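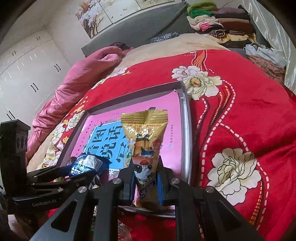

Snack packing, two grippers, take 4. The panda is mine.

livton_lev
OK, posting this for the club project thread like I was told to. The task is "put the snacks in the box with the book." I am now on day three of putting snacks in a box with a book. My mother has stopped asking.

Question for people who have done more than I have: do you go in with both hands at once, or park one and work the other? The sheet from the August meeting says "bimanual," full stop, and then moves on to a paragraph about file names.

orysia_d
Both at once. If you park one, you've recorded a one-handed task with a spectator.

Also, nice blanket.

bilyk_d
Disagree with Orysia, as is tradition. Both hands at once on foil packets is how I got 30 takes I had to throw out. The fingers meet over the box, the linkages knock, and you spend the rest of the take untangling yourself like a crab in a phone booth. Stagger them. One holds, the other places, then swap. That's still two hands.

orysia_d
It's two hands taking turns. My little cousins take turns. The rubric gives points for coordinated motion.

bilyk_d
The rubric also gives points for not dropping things. I have read it. It's the part after the file names.

livton_lev
For what it's worth, the gold packet is easy if I get it upright with a blue pad on each side. The blue one crinkles, slides, and generally behaves like it has somewhere to be. Should I be grabbing it by the seal?

yaryna_r
Not the seal. The seal folds over and then you're carrying a flag. Go for the fat part, close slowly, and stop when it stops moving. People squeeze until they hear something, and what they hear is crumbs.

One thing though – why is there clear plastic on the blanket right by the box? Last round the reviewers bounced a whole batch of mine over loose stuff next to the work area. A sock, in my case. I still think about that sock.

livton_lev
It's crumpled plastic. It's not in the task. I didn't think anyone would care.

yaryna_r
I didn't think anyone would care about the sock.

ingeborg_b (mod)
Clearing this up before it becomes a second page. Clutter in the room is fine. We want real rooms, and the folded clothes can stay where they are. Clutter the gripper can snag on is what gets flagged, so move the plastic, Lev. Coordinated motion means both grippers do something useful in the same take. It does not mean at the same instant. I wrote the rubric, and I'll admit that sentence could have used another draft.

bilyk_d
I would like that last post framed.

orysia_d
"Something useful in the same take" is so loose you could drive the Mayrhofer bus through it. If that's the rule, then the team that holds a packet in the air for a whole take while the other hand does all the work gets full marks. Which team was that, Demyd?

bilyk_d
It was holding it very usefully.

livton_lev
So, stagger, fat part, lose the plastic. Does it matter that the book pretty much fills the bottom of the box? Everything ends up lying on the cover. I can swap it for a smaller one, but this is the one I used for all the earlier takes.

yaryna_r
Keep it. Changing an object halfway through the set is a worse headache than a snug one. Ask me how I know. It involves take 381 and a mug.

orysia_d
Keep the book. And try one with both at once, just to see. If it works I want it in writing.

livton_lev
Fine. Uploading five of each tonight, and the panda goes in last.

bilyk_d
Put me down for the staggered ones.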